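Brevia Tabletop Arm – Demonstration Days at Plarholm

Home > Small Automation > Tabletop Arms > Brevia > See it working

The Brevia is the smallest arm we sell and the one people are most suspicious of. We understand. It fits on a desk, it arrives in a box a bicycle helmet would find roomy, and the web is full of little arms that wave hello twice and then live in a cupboard. So before we take your money we would like you to come to Plarholm and be rude to one in person.

Demonstration days run through November in the long room above our workshop. Doors open at 10 a.m. and the kettle goes on slightly before that. There are four arms set up on benches, and a session lasts two hours, with most of it spent in the driver's seat.

What happens at a demonstration

We used to start with slides. Visitors were very polite about the slides. Now we start with you in a chair, one hand on the Jugah hand controller, trying to move a wooden block from one place to another. This is a job any toddler can do, and for the first ten minutes you will not be as good as the toddler.

The trouble is mostly depth. From your chair you can see the arm, the bench and the blocks perfectly well, and you will still close the fingers on air. Every bench has a screen showing the view from the wrist camera, and most people start the session ignoring it and end it looking at nothing else. Both habits have their problems. The wrist view is very good at telling you where the fingers are pointed and less good at telling you how far away anything is, and it takes a bit of practice to read it alongside your own eyes.

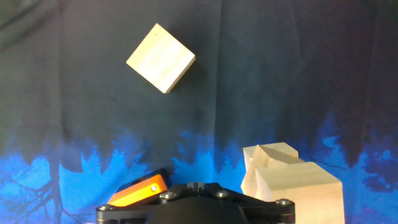 Wrist view during block work, with an orange finger in sight at lower left and more blocks on the right.

Once you can pick up a block more often than not, we move on to stacking, and from stacking to knocking things over, which visitors tend to reach ahead of schedule. After that you can record a move and play it back. Guide the arm through the motion once, save it, put the block back where it started and press run. If you put the block back a finger's width to the left, the arm will go confidently to the place where the block used to be. This is the most useful five minutes of the visit, and we have stopped apologizing for it. Somebody in the room always says "can't it just see that it's moved?" and then we get to talk about the vision add-on.

The vision add-on

Prinance is the software that lets the arm look for the part and adjust. It runs on an ordinary laptop and takes its picture from the wrist camera. We demonstrate it on plain wooden blocks because pale wood has no helpful logo on it and one block looks a great deal like the next. If it can sort that out on your parts too, wonderful. If it can't, we would like to find out at our bench before you find out at yours.

It has good days and bad days. Direct sun through a window is a bad day. Shiny parts are a bad day. We leave the blinds in the long room half open on purpose, and you are welcome to fiddle with them and see what it does to the results.

Bring your own parts

Please do. Small, dry and not alive are the only firm rules. Over the years we have tried jar lids, chess pieces, bars of soap, plant labels and a bag of pasta shapes, of which the bow ties went best and the spirals are not discussed. If the standard fingers don't suit your part, we keep a drawer of others and can swap a pair in a few minutes with a hex key. There is no charge for trying them.

What you will need to know about the arm itself

Payload at full reach: 300 g
Controller: Jugah hand controller, wired, included
Wrist camera: included, fitted at the gripper
Vision software: Prinance, sold separately
Power: wall adapter, included
Mounting: bench clamp, included; bolt-down plate, optional
Guarantee: 2 years on the arm, parts and labor

The 300 g figure is a real one, measured with the arm stretched right out. People who have been shopping for small arms for a while sometimes ask us what the real figure is. It's that one.

What it is not for

It won't lift a full can of paint. It won't keep pace with a packing line, and we would not leave it alone overnight with anything you are fond of. Schools, labs, repair shops and small makers get on well with it, especially where the job is dull, light and needs doing forty times before lunch. If you need something bigger, tell us when you book and we'll point you at the floor-standing models, which have their own room and a much louder compressor.

Booking and getting here

We take up to 20 visitors per session, so there is some sharing of benches. If you would rather not miss your first block in front of strangers, ask for the 4 p.m. slot. It's the quiet one, though the light is going by then and the vision add-on gets moody.

Places are free. You don't have to buy anything, and there is no follow-up call unless you tick the box. Parking is behind the building, past the sign for the tile warehouse. If you reach the actual tiles, you've gone too far. The long room is up one flight of stairs, with an elevator at the back – ring the lower bell and we'll come and work the door.

Visitors under 14 are welcome with an adult. In our experience they should be given the controller first, both for the sake of fairness and to save time.

Can't get to Plarholm? We can run a session over video, with one of us driving and you telling us what to try. It's a poorer way to judge the controller but a decent way to test your parts, and you can mail a few to us ahead of the call. Put your name on the bag. We have a shelf of unclaimed soap.

Book a place | Ask about a video session | Brevia manual (PDF) | Spare fingers and mounts | Back to Tabletop Arms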